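About Stiltness

Most study-skills companies promise better grades. We doubt most of those promises, including a few we used to make ourselves. Stiltness began in April, after Nadhirah Sopacua read 300 tutoring brochures and believed 18. 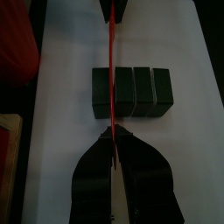 We teach note-taking and essay planning to adults going back to school. If a method doesn't hold up, we drop it.
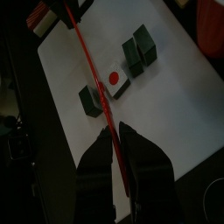
What we don't claim

No course of ours will change your life. Classes are capped at 10.

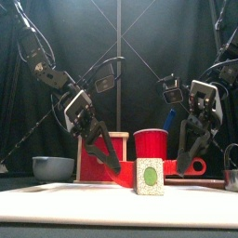 Ask for our dropout numbers before you pay. We send them to anyone who writes in.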